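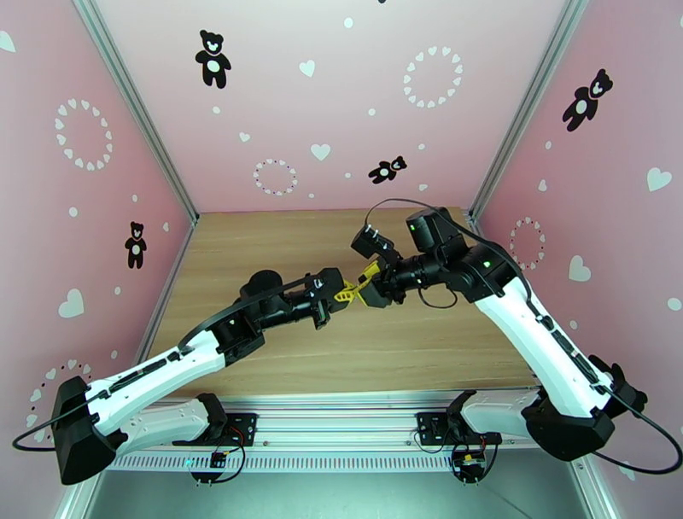
Pink walls, teddy bears and so many little hearts.

I have wanted a pink corner for years and I finally have one! Three walls of it, wrapped around a light wooden tabletop, with four black teddy bears and rings of tiny white hearts. I keep wandering past with my coffee just to look at it.

It started with a paint card I brought home from a hardware store in Nimosbridge. The color is called Evangelista (who names these things, and can I have that job?) and I carried it around in my bag until the edges went soft. My first choice was a pale gray, very sensible, and I even bought the sample pot. Then I painted a square of each on a scrap board and leaned them against the kitchen wall for 4 days, and every single morning my eyes went straight to the pink. Gray went back in the closet.

The decals took much longer than the paint. I'd planned on all hearts, no bears, and then I saw the bears in black and that was that. Black on pink is so good! It keeps the whole thing from going too sugary, and the white hearts look brighter next to it. The hearts come on a sheet, and they are small, and they stick to your thumb far more willingly than to a wall. I made the rings by drawing around a saucer in very light pencil, then setting the hearts along the line and rubbing the pencil away afterward. There are five rings. The first one I did was a bit egg-shaped, so I peeled it off and went again with a smaller saucer. Much better.

Once the rings were up I had leftovers, so single hearts and dots went wherever there was a gap. No measuring at all for those. I'd stick one, walk back to the door, squint, come forward and stick another. It was the most fun I've had with a sheet of stickers since third grade — I had the radio on and completely forgot about dinner.

A few notes if you want to try it. Let the paint cure properly (I gave mine 3 weeks, which felt like forever in April). Wipe the wall with a dry cloth first. Put the big shapes up before the little ones, and use an old library card to smooth them down from the middle out. The bears went on in 30 minutes flat, the hearts took two whole evenings.

I left the wood plain. I did think about a cloth or a coat of white, but the light wood is so warm against the pink that I couldn't bring myself to cover it. Next up is a lamp, and I have my eye on one in Clesalville for 29 dollars.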